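Vorkstead House Kitchen Group
Minutes of the July meeting
July - written up by Liesl Plattner

Search this site
Search Enter keywords Go

We got going at 4 with tea, and with the end of the apricot cake that Mrs. Bukhari had been kind enough to bring down from upstairs. Thank you to everyone who squeezed in, and a special welcome to Waris, who has just moved into the front flat and says he likes washing up (we will be holding him to that!).

Last month's minutes were read and agreed, with one correction. The colander belongs to Mekham, and I am sorry for having given it away in print.

Bowls. We spent most of our time on these, and I think it was time well spent. Everybody likes having plenty of bowls for the shared suppers, but they have been finding their way into every cupboard in the place, and last month we had 11 people waiting for salad while Mekham looked for something to toss it in. After a good long talk we agreed that metal bowls will be nested by size and kept on the low shelf, and that the white ceramic ones will have the shelf above, with a cloth between them so they don't chip. Waris offered to write the labels. Mrs. Bukhari asked that her own mixing bowl go back to her after each supper - it was her mother's - and of course we all said it would.

The counter. Mekham feels that the plaid cloth should stay down while we are drying things, as the stone is hard on crockery, and there was general nodding. It will be washed every 2 weeks, and I have put myself down for the first turn. We also talked about the cords, which do tend to wander all over the counter once a few things are plugged in. Everyone is asked to coil up their own before supper and to keep the power strip well back from the sink.

Dish soap. We are getting through it at quite a rate. Waris will look into buying a big refill, and the meeting agreed to set aside 100 dollars for soap, sponges and new tea towels, to last us until the winter.

Any other business. Baking cups and fruit left over after the children's afternoon may be used by anyone who wants them. Mrs. Bukhari would like a plum evening when the plums are in, and she had no trouble at all finding helpers.

We finished a little before 6, still talking about plums.
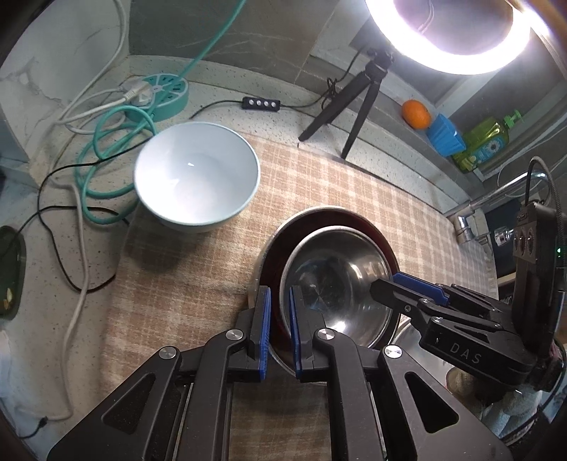
Where do the metal bowls go once they are dry?
On the low shelf, nested by size, with the biggest at the bottom.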